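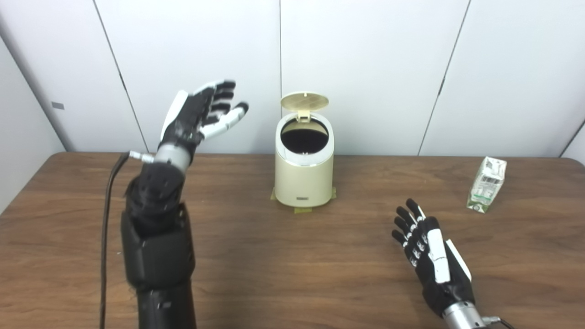

Pongsak Siriwan would like it known that the old planner was never wrong, only slow, and that he would sooner have a slow planner than one that changes its mind halfway to the bin. He has been saying so in the comments on the Dralwood release notes since they went up in April, and by the standards of the comments on release notes he has been polite about it.

The notes are for version 3 of Hirkard, Dralwood's control and planning package for two-armed robots with fingered hands. The headline item is a new layer that lets the arms begin moving before the whole motion has been worked out. The old version planned the lot, checked the lot and then went. The new one plans a bit, goes, looks again and plans a bit more, in the manner of most people looking for the bathroom in a strange house.

Dralwood's chosen proving ground is tidying a table. The task is to pick up a drink carton and put it in a small bin with a hinged lid, which sounds like something you could hand to a four-year-old. For software it is a fairly mean little job. The carton is light and easily knocked, the opening isn't much wider than the thing going into it, and a raised lid is one more object for a knuckle to hit on the way past. Two arms sharing one table also have to be kept from shaking hands by accident.

Under the old scheme, Hirkard treated both arms as one very large problem and solved it in one go. The answer was usually good. It was also out of date if the carton had shifted by a finger's width while the computer was thinking, in which case the arm would travel with great confidence to where the carton used to be.

The new layer keeps a short plan for each arm and a shared map of the space both of them might want. If the two plans overlap, one arm gets priority and the other waits or goes around. Which arm gets priority is decided by a scoring rule the notes describe as "simple" and then spend four paragraphs on. In short, the arm holding something wins. If both are holding something, the one closer to finishing wins. If that's a tie too, it's the left, for reasons the notes don't go into.

Perception has been rearranged to suit. The camera at the head used to supply one good look at the start of each task, and everything downstream took that look as gospel. Now the object positions are refreshed as the arms move, and each carries a confidence value that sags whenever a hand gets in the way. A hand gets in the way a great deal, being the thing that does the work. When the value drops too low, the planner is supposed to slow the arm down and wait for a better view.

Dralwood ran 2107 attempts at the carton job in its own lab, mixing old and new software, and says the new planner finished the task sooner. It also says 784 of the attempts were set aside from the comparison, mainly for a logging fault that left the start times blank. That's a fair whack to set aside, and the comments had noticed before lunch.

The hesitation Siriwan complains of is real enough to have its own entry under known issues. With the lid open and the hand coming in over the top, the confidence value for the rim can flicker either side of the cut-off, and the arm will slow, speed up, slow again and occasionally back off to have a think. The notes call this "approach indecision". A setting called patience is offered as a remedy. Turned up, it makes the arm commit earlier. Turned up too far, it gives you the old planner's confidence with the new planner's short memory, and Dralwood recommends against it in bold type.

There is a tool for watching all this happen. Grammont, the log viewer that comes in the same download, now draws both arms' short plans over time as coloured ribbons, so a developer can scrub back and see which arm was yielding to which, and when it stopped. It's the most liked part of the release so far, possibly because it's the only part that doesn't need a robot to try. It can also export the ribbons as a plain spreadsheet for anyone who finds colour too exciting.

Users of the MacRitchie add-on, which handles grasp selection for the fingers, will have to wait. It still expects a complete plan before it picks a grip, and if it's given half of one it politely returns nothing. Dralwood has it down for a later update and suggests running the old planner until then. The old planner remains in the package, switched off by default, under the menu heading "Legacy".

Siriwan has switched it back on. He has also posted a longer comment asking that the heading be renamed, and at last check it had around 40 replies, most of them about whether the left arm should win ties.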